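Pince de saisie portative Edo, de chez Nostumia : notre avis après une saison d'utilisation
8 novembre 2022

Je vais commencer par l'argent, puisque c'est par là que tout le monde commence dans les mails que je reçois. Quand on s'équipe pour la manipulation robotisée avec un petit budget, on regarde d'abord le bras, on tombe amoureux du bras, on met tout dans le bras, et il ne reste plus grand-chose pour le reste de l'atelier. J'ai fait cette erreur une première fois, il y a quelques années, avec un ensemble Gallardo très beau et très cher dont je n'ai jamais pu me servir comme je l'espérais. Cette fois, j'ai voulu faire les choses dans l'autre sens : d'abord les pinces tenues à la main, pour enregistrer les gestes, et le bras plus tard, quand on saurait vraiment ce qu'on lui demande.

L'Edo est donc une pince portative, à coque blanche arrondie, qu'on tient comme un gros outil de jardin (pardon pour la comparaison, mais c'est celle qui m'est venue en ouvrant le carton !). Nous en avons commandé deux en mars, avec la mallette, les chargeurs et un jeu de doigts de rechange. Livraison en 7 jours, carton bien calé, notice en français tout à fait correcte, à part la page sur l'étalonnage qui semble avoir été traduite un vendredi soir.

Côté prise en main, je suis conquise. La coque est lisse, sans arête qui scie la paume, et mes collègues aux petites mains ne s'en plaignent pas non plus. L'équilibre est un peu porté vers l'avant, on le sent au bout d'une longue séance, et je conseille de prévoir des pauses dans le planning dès le départ. Nous avions compté des demi-journées complètes, c'était trop optimiste. Des séances de 90 minutes, un café, et on repart : voilà notre rythme de croisière, et tout le monde est de meilleure humeur.

Pour la salle, nul besoin d'un palais. Un grand local éclairé aux tubes fluorescents, des bureaux le long du mur, une étagère métallique, des chaises, et on travaille très bien. J'insisterais plutôt sur l'électricité : comptez vos prises avant de compter vos pinces, et mettez de bonnes multiprises sur le devis, avec des câbles assez longs. C'est une ligne ridicule à côté du matériel, et c'est pourtant celle qui nous a fait perdre une matinée entière.
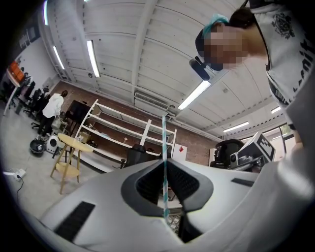
Sur ce chapitre du local, un lecteur qui a suivi mes premiers essais trouve que je suis bien légère : à son avis, il faut chiffrer la salle avant le moindre outil, avec le loyer, le chauffage et le temps passé à ranger, et ne signer le devis des pinces qu'une fois ce total accepté par écrit. Il ajoute qu'il a vu une équipe acheter 5 pinces d'un coup et n'en sortir que deux de leur boîte, faute de place et de bras (les humains, cette fois). Je lui donne raison sur le fond. Dans notre cas la salle existait déjà, elle était payée, et j'ai tendance à oublier que c'est une sacrée chance.

Revenons aux chiffres, alors. Le poste que j'avais le plus sous-estimé, ce sont les consommables. Les doigts s'usent, surtout si vous saisissez des objets un peu abrasifs, et il faut les changer par paire. J'ai mis de côté 200 euros pour l'année et je pense que nous les dépenserons jusqu'au dernier centime. Le second poste, c'est le stockage des enregistrements – la vidéo prend une place folle, et un disque acheté dans l'urgence coûte toujours plus cher que celui qu'on avait prévu. Ensuite vient le temps de tri, que l'on n'écrit jamais sur un bon de commande et qui nous mange bien une journée par semaine.

J'ai aussi regardé la concurrence, par acquit de conscience. La Tunach est moins chère à l'achat, plus légère, et son étui est ravissant. Mais les pièces se commandent uniquement par lot, et quand j'ai refait mon tableau en comptant les rechanges sur deux ans, l'écart avait fondu. Si vous n'avez qu'un projet court, un stage par exemple, elle mérite quand même un coup d'œil.

Ce que j'aime moins sur l'Edo : le bouton de mise en marche, trop facile à effleurer quand on repose l'outil, et la mallette, dont la mousse prend vite la forme de tout sauf de la pince. Le service client de Nostumia, lui, répond vite et gentiment, même quand on pose deux fois la même question (je plaide coupable).

Est-ce que je rachèterais ? Oui, les deux, et dans le même ordre, la pince avant le bras. Pour le bras, justement, nous attendons trois devis, et je vous raconterai ça dans un prochain billet, avec le tableau de calcul remis au propre pour celles et ceux qui me l'ont demandé.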